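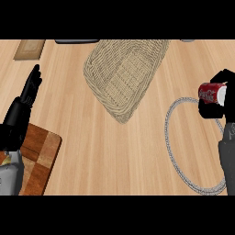

The first hundred examples teach the machine, and the next thousand teach the people, one of the operators at Bestby likes to repeat to new colleagues. She says it usually in the second week, when they begin to ask why they must pick up the same can again.

Bestby is a small company in Grurnach, on the upper floor of a building where furniture was once sold. Its business is examples. A customer has a learning system which must control two robot hands, and the system needs to see how a task is done before it can try the task itself. So the people at Bestby do the task, again and again, inside a simulation. They wear gloves with sensors and a headset, and their movements become the movements of the robot.

The current project has the name Golestani. It is a set of table tasks, and the objects are the kind that you find in any kitchen or garage: a soda can, a wicker basket, a cutting board, a ring of rope. The robot must take one object and bring it to another place, while the other objects stay where they are. This last part is harder than it sounds. A rope lying under the hand gives new operators a lot of trouble, and the hand has several fingers which all want to be considered.

By the end of November the team had recorded 3,096 examples for Golestani. Of these, 2,187 were accepted. The others are not deleted, but they go to a separate folder with a short note: dropped, too slow, wrong hand, touched the board. For some time the customer did not want to receive this folder. Now it asks for it every month – the failed attempts help the system to learn where a movement begins to go bad.

I was allowed to try for one afternoon. The can was on its side, and I reached for it with my right hand as I would do at home, very fast and without looking much. The robot hand closed a little behind the can. On the second attempt I was so careful that the recording became too long. The operator next to me explained that both mistakes are common, and that a good example should look a bit boring. The hand goes there, it closes, it lifts.

Before each recording the program changes the table. The basket turns, the board moves to another corner, the color of the wood becomes lighter or darker. If everything stayed in one place, the system would learn the place and ignore the can.

There is a question which I heard several times in Grurnach, and it is if such examples are good enough for a real robot. A simulated can has no cold metal and no drops of water on it. Bestby therefore sends a part of the tasks to a workshop in Fatthorpe, where two real robot arms repeat them on a real table. The results from there come back as a long list, and the team reads it together in the morning. When many attempts fail at the same moment, the friction or the weight in the simulation is corrected, and the operators put on the gloves and record that task again from the beginning.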